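Studienkolleg Stonddale – Vorbereitungskurs Aufnahmeprüfung
Skript zur Sitzung 2: Zulassung, Fristen, Auswahlgespräch
Kursleitung: Thulani Van der Merwe

Stand der Mitschrift: 30. März. Korrekturen bitte direkt an mich, es sind sicher noch Fehler drin.

1. Wiederholung letzte Sitzung

Unterschied Hochschulzugangsberechtigung / Zulassung. Wird ständig verwechselt. HZB = ich darf grundsätzlich studieren. Zulassung = ich habe den konkreten Platz. Mit dem Bescheid vom Prüfungszentrum Cindotham hat man noch keinen Platz, nur ein Ergebnis. Dazu kam letztes Mal die meiste Nachfrage, deshalb noch mal fett an die Tafel.

2. Aufbau der Prüfung

Zwei Teile, beide am selben Tag:
Teil A schriftlich, 190 Minuten, Textverständnis und Argumentation
Teil B mündlich, Gespräch mit zwei Prüfenden

Teil A wird zuerst bewertet. Wer dort unter der Grenze liegt, bekommt für B keine Note, auch wenn das Gespräch schon stattgefunden hat. Steht so in der Ordnung, Abschnitt Bewertung, bitte selber nachlesen.

Zeiteinteilung Teil A: erst alle Aufgaben überfliegen, dann die Erörterung anfangen. Nicht umgekehrt! Die Erörterung zählt am meisten und wird am häufigsten nicht fertig. Stichwortgliederung auf das Konzeptpapier, Konzeptpapier mit abgeben, wird aber nicht gewertet.

3. Unterlagen

Antrag (unterschrieben, Scan reicht)
Zeugnis in beglaubigter Kopie, bei fremdsprachigen Zeugnissen plus Übersetzung
Lebenslauf tabellarisch, max. 2 Seiten
Nachweis Deutschkenntnisse falls nötig
Motivationsschreiben

Beglaubigung: Stempel muss auf jeder Seite erkennbar sein oder die Seiten müssen verbunden sein. Einfache Fotokopie wird zurückgeschickt, kostet Zeit. Nachreichen geht bis Mitte April, danach ist das Portal zu. Das Portal schickt eine Eingangsbestätigung, ausdrucken oder speichern. Spamordner!

4. Motivationsschreiben

Typische Fehler aus den Probetexten:
- "Schon als Kind ..." als Einstieg. Bitte streichen.
- Der Studiengang wird gar nicht genannt
- Modulhandbuch abgeschrieben
- zu lang

Besser: ein konkreter Anlass, eine Frage die einen am Fach interessiert, Bezug zum Studienverlauf in Grinbridge. Beispieltext Kalogeropoulos (Handout 6) zeigt das ganz gut, vor allem der zweite Absatz. Den Schluss fand ich schwächer, da wiederholt sich vieles.
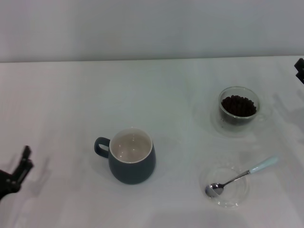

Umfang: eine Seite, normale Schrift, Rand lassen. Namen auf jedes Blatt. Wer mehrere Studiengänge angibt, braucht für jeden ein eigenes Schreiben, ein allgemeines für alle wird nicht akzeptiert.

5. Auswahlgespräch

Ablauf: kurze Vorstellung, dann Fragen zum Schreiben, dann ein unbekannter Kurztext mit Vorbereitungzeit. Notizen erlaubt, Handy nicht. Ausweis mitbringen, die Einladung auch.

Fragen, die oft kommen: Warum dieses Fach? Was haben Sie dazu gelesen? Wo sehen Sie bei sich Lücken? Bei der letzten nicht ausweichen. Lieber eine echte Lücke nennen und sagen, was man dagegen tut.

Wenn man eine Frage nicht versteht: nachfragen, gibt keinen Punktabzug. Pausen sind ok.

6. Bis zur nächsten Sitzung

Eigenes Motivationsschreiben, Rohfassung, in den Kursordner hochladen
Prüfungsordnung lesen, Abschnitte Rücktritt und Wiederholung
Handout 6 mitbringen

Rücktritt und Attest machen wir dann ganz am Anfang, dafür hat es heute nicht mehr gereicht.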